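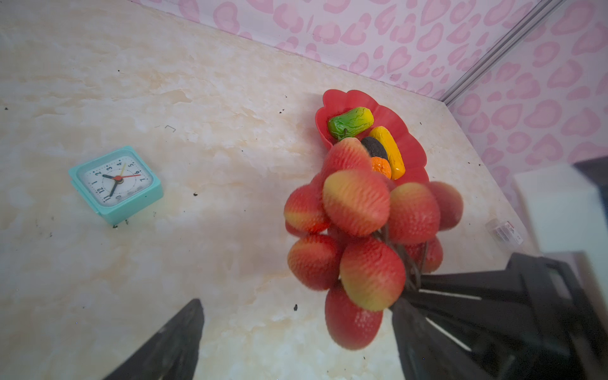 作業台で小型アームのグリッパを比較する場合、最初に決めるのは把持対象である。グリッパの公称把持力や開き幅をいくら並べても、台の上で何をつかませるかが決まっていなければ差は読み取れない。金属ブロックや木の立方体は寸法が安定していて記録には都合がよいが、どの指でもたいていつかめてしまう。当方では造花・模造果実の類を標準の対象に加えている。なかでも房になった赤い模造果実は扱いにくく、黒い指で茎の束の側を持つと、表面に凹凸のある実が手首カメラの視野の中央に大きく入り、その奥にある赤い鉢の手前の縁に重なる。つかめたかどうかだけでなく、つかんだ後にカメラから何が見えなくなるかも同時に調べられる。

以下は、作業台まわりで比較を行うときの手順と注意をまとめたものである。対象としたのは平行開閉型のBrandusとPastoの2機種、制御器はAnkrahに統一した。

対象物の選び方

房物は一つ用意しておくとよい。実の側をつかむと接触点が毎回変わり、茎の側をつかむと接触点は安定するが、下がった実が振れる。どちらを試しているのかを記録欄に必ず書く。「房、成功」だけでは後で比較に使えない。

単体の対象は、長いもの、丸いもの、表面がざらついたものを混ぜる。模造の野菜や果物は形と重さのばらつきがそこそこあり、傷まず、落としても台を汚さない。ただし軽いものが多い。実物の果物の重さを想定した試験には使えないので、その場合は中に詰め物をして量り直す。

柔らかい塗装のものは、くり返すうちに指の当たる箇所が光ってくる。光った面は摩擦が変わる。機種ごとに対象物を分けるか、途中で向きを変えて当たる場所をずらす。当方は後者を採り、対象の裏側に鉛筆で小さく印を付けている。

容器

取り出し試験の容器は縁の形で難度が変わる。縁が平らな箱は指の進入方向を選ばない。花びら形に波打った縁の鉢では、へこみの位置に指を合わせるか、縁より高い位置から真下へ降ろすことになる。初回は後者で統一し、機種間の差が出てから進入方向を変える。

樹脂の鉢は軽く、指が縁に触れただけで位置がずれる。ずれを測りたいときはそのまま置き、把持だけを見たいときは裏に滑り止めを貼る。貼った回と貼らない回を同じ表に入れない。

台の面

石目模様の台は、見た目ほど試験に不向きではない。模様が淡ければ濃い色の対象は十分に分離できる。困るのは台の上の細かいごみである。黒い粒は、輪郭検出のしきい値が低いときに小物として拾われることがある。開始前に乾いた布で拭き、休憩の後にもう一度拭く。濡れ布巾は拭き跡が照り返すため、使ったら乾くまで待つ。

背後の壁に柄がある場合も同じで、柄の色が対象の色に近いと誤検出の原因になる。壁紙を隠す無地の板を立てるのが確実だが、柄のある背景で動くかどうかを見たい試験もある。板の有無は記録欄の先頭に書く。

照明は台の中央ばかりが明るくなりやすい。端へ行くほど像のコントラストが落ちると、同じ対象でも置き場所によって検出の成否が変わる。照明器具を増やす前に、露出を固定して台の四隅と中央に同じ対象を置き、像を見比べる。

指先

Brandusの標準指は先が細く、幅は26mm。容器の中から一つだけ抜き出す作業に向く。丸いものは指の間で回りやすく、持ち上げてからの姿勢が定まらない。薄いゴムを貼ると回転は減るが、先端が厚くなって隣の物に当たる。

Pastoの標準指は面が広く、房の茎をまとめて持つと安定する。反面、手首カメラから見て指そのものが占める範囲が広い。容器の底に残った小物は、下降の最後で指の陰に入る。

交換用の指にはBresusの汎用品を使った。どちらの本体にも付くが、Pastoには付属のスペーサが要る。締めすぎると開閉が重くなるので、締めた後に無負荷で全開と全閉をくり返し、電流値が取り付け前と同じであることを見てから負荷をかける。

手首カメラ

手首に付けたカメラは、対象に近づくほど指と対象で視野が埋まる。これは取り付け角度を変えてもなくならず、どこが隠れるかが変わるだけである。次の順で合わせると早い。

・指を全開にして、両方の指先が視野に入る角度にする。
・一番大きい対象を持たせ、その奥の容器の縁がどこまで見えるか確かめる。
・指を閉じ、指先の接触位置が見えるところまで戻す。
・ねじを締め、角度を紙に写しておく。

房物を持った状態では下がった実が視野をふさぐ。容器の位置を把持後の像から求める手順は避け、把持前の像で求めた位置を保持させる。Ankrahではこの保持が初期設定で切れているので、先に入れておく。

焦点は固定でよい。自動にすると、手前の実と奥の台の間で合わせ直しが起き、その間の像が使えない。

時刻合わせ

カメラの記録と制御器のログは、時刻がずれていることが多い。針式の時計を視野の端に置いておくと、後からの突き合わせが楽になる。秒針が細い赤なら白い文字盤の上で読み取りやすい。時計が斜めに置かれていても、数字が読めれば支障はない。置き場所はアームの通り道の外とし、試験の途中で動かさない。目覚まし機能は切っておく。

針の読みは一秒より細かくならない。遅延そのものを測る用途には足りず、その場合は制御器側の信号で小さな灯を点けて、像に写し込む。

比較の結果

試行はおよそ46回。容器からの単体の取り出しではBrandusの失敗が少なく、房の持ち上げではPastoが安定した。失敗の中身は異なり、Brandusは持ち上げてからの回転、Pastoは下降中に隣の物を押すことが多かった。総合の順位は付けていない。作業が取り出し主体なら前者、束ねた物や茎のある物が主体なら後者を選び、指だけ入れ替えて様子を見るのが手間は少ない。

Bresusの指をBrandusに付けた組み合わせは、房では改善したが、単体の取り出しでは標準指に劣った。Pastoとの組み合わせはスペーサのがたが残り、今回の表から外した。

保管と手入れ

・模造果実は凹凸にほこりが溜まる。柔らかい刷毛で払い、洗剤は使わない。
・茎の針金は曲げ癖が付くと重心が変わる。箱に寝かせず、吊して保管する。
・指先のゴムは月に2度、無水アルコールで拭く。表面に艶が出たら交換する。
・手首のケーブルは、アームを可動端まで回した状態で余長を確かめてから留める。
・透明な小袋は検出が不安定になりやすい。使わないときは台から下げる。

6月7日、時刻合わせの項に追記。Pastoのスペーサは加工し直したものを手配中で、8月に表を差し替える予定。

トップ 作業台 工具 収納 電装 索引

関連する記事
・平行グリッパの指先ゴム、貼り方と剥がし方
・小型アームを天板に固定するときの当て板
・手首カメラの配線をねじらない留め方
・Ankrahのログを表計算で開く
・樹脂の鉢の滑り止め、裏貼りの比較

お問い合わせ | 無断転載を禁じます | ページの先頭へ戻る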